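Household Skills, Level 2
Nair Centre, Room 258
Unit 14: Small utensils, sorting and storage
Tutor: Anitha Lobo
Notes revised 2/23/24

Bring these notes to the practical. The reading for this unit is the chapter on drawers and table storage in the course pack. The section on glassware has moved to the next unit.

1. What the unit covers

The unit deals with long, thin items that are kept upright or laid flat in a kitchen or on a dining table. The main ones are chopsticks, skewers, drinking straws, stirrers, spoons and forks. They are light, they roll, and they are easily mixed up. In many homes they end up in one pot by the cooker, with pens and other odds and ends among them.

You will learn to sort a mixed bundle, choose a holder for each kind, and set the holders out so that other people in the household can use them without asking. Washing was covered in January and is only mentioned briefly.

2. Terms used

Bundle: a number of sticks or utensils held or stored together with no divider.

Open holder: a cup, jar or pot with solid sides. Items stand in it and lean on the rim.

Perforated holder: a basket or box with holes in the sides. Air gets in and water can get out. Very thin items may poke through the holes, depending on their size.

Business end: the end that touches food. On a spoon it is the bowl. On a chopstick it is usually the narrower end. On a skewer it is the point.

Single use and repeat use: plain bamboo skewers and paper or plastic straws are treated as single use on this course. Lacquered or patterned chopsticks, and anything metal, are repeat use. Plain wooden chopsticks can be either. Ask the household before you throw any away.

3. Sorting a mixed bundle

Clear a space on the table and lay a cloth over it. A cloth with a grid or check is useful, as items can be lined up along the lines and compared for length. Plain cloth is fine too.

Take the bundle out of its holder and put it down flat. Do not tip the holder upside down. Skewers have points and will land anywhere.

Pick items out one at a time. Start with anything that is clearly different from the rest, such as a metal spoon or a straw. Then separate by thickness, thin skewers on one side and thicker sticks on the other. Leave pairing until the end.

To pair chopsticks, put two side by side with the ends level. Check the length first and then the taper. Colour is the least reliable guide with plain wood, as two sticks from the same packet can fade differently. Patterned ones are quicker. A patterned chopstick without a partner goes to one side, and you look for the other one in the drawer and the drying rack before giving up on it.

Anything that is not a utensil goes in a separate pile. Rulers, pens, folded papers and receipts are the usual finds. Papers should not be kept in a basket that is used for things people eat with.
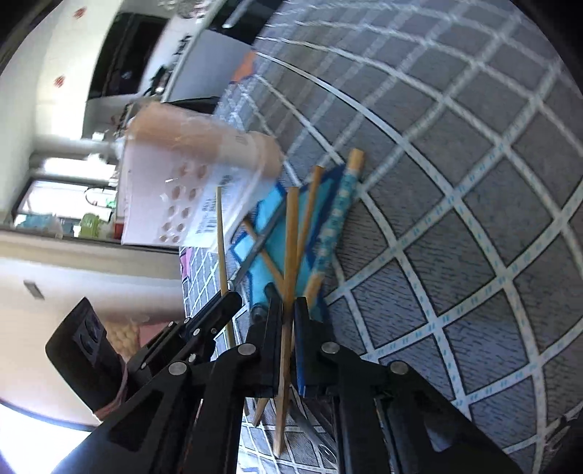
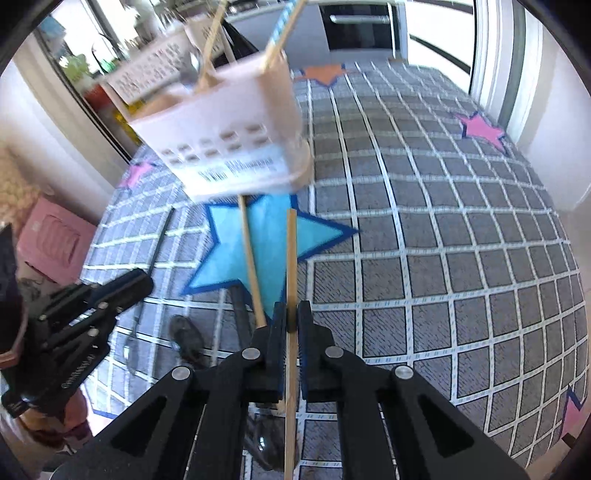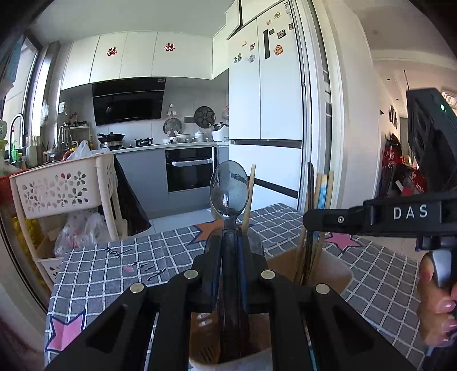

Wooden sticks against a grey surface with a white grid. The third picture also has a metal spoon and a beige utensil holder.

4. Thin and thick together

The trouble with a mixed bundle is that thin items slide down between thick ones. You reach for a chopstick and a skewer comes up with it. Sticks of different lengths also fan out at the top, so the bundle takes up more room than it needs and is more likely to be knocked.

Compare the first and second pictures. In the first there is a thin skewer in with thicker sticks and a blue-patterned one, and they spread out in different directions. In the second there is a single light wooden skewer, and a blue-striped straw stands beside another stick at the top of a white perforated basket. Folded printed sheets are in the basket as well. Make a note of which items you would take out first, and where you would put them.

5. Choosing a holder

Height. The holder should come up to between a third and a half of the length of the items. If it is too low they fall out. If it is too tall, short items are lost in the bottom.

Width. A narrow holder keeps chopsticks straighter. A wide one suits spoons and ladles, whose bowls need room at the top.

Weight. A light plastic basket can tip if everything leans one way. Put heavier utensils in first and spread them round the sides, or use a heavier pot.

Sides. Perforated sides are good for items straight from the drying rack. Solid sides are better for skewers, whose points can catch in holes.

Base. Check that it is clean and dry. Crumbs collect there, and most people never look.

The Wotitz pattern, which we use in the practical, has one holder for spoons and forks, one for chopsticks and a lidded tube for skewers. The Kolitz pattern puts everything in one divided tray and suits a deep drawer. Either is acceptable for the written task. Gangadharan Naidu will show both at the start of the session.

6. Which way up

Spoons kept in an open holder are placed bowl up or bowl down according to the house rule. Bowl up makes it easy to see what you are taking. Bowl down leaves the handle to hold, so fingers stay off the part that goes in the mouth. On this course we teach bowl down for shared tables and bowl up for a cook's own pot. The spoon in the third picture is bowl up.

Chopsticks stand with the eating end up while drying. On a shared table turn them round, so that people take hold of the other end.

Skewers go point down, always, if they are in anything without a lid.

7. Setting out the table

Put the utensil holder where people can reach it without stretching across food. On a long table use 2 holders, one towards each end. Keep the cloth flat under them. A fold is enough to make a tall holder lean.

Straws go in their own cup. Do not leave them loose in the cutlery basket.

If the cloth is printed or has been written on, check that the ink does not come off on a damp utensil. Rub a corner with a wet white napkin before the cloth is used for food.

8. Practical task

Work in groups of 4. Each group will have a mixed bundle, a cloth, a perforated basket and an open holder. You need to:

Sort the bundle into kinds.
Pair the chopsticks and set aside any odd ones.
Choose a holder for each kind and write one line saying why.
Put everything back so that a person who was not there could find a spoon.

Labels are on the shelf by the door. Use the Nendico sheet, the one with the wide margin, and write in capitals. Stick the label to the front of the holder, below the rim.

9. To hand in

One page per group, with all names at the top. Include a simple drawing of your finished table seen from above. Pencil is fine. Hand it to Anitha Lobo at the end of the session, or leave it in the tray outside Room 258.

Reading for next time: glass jars and lids, first half only.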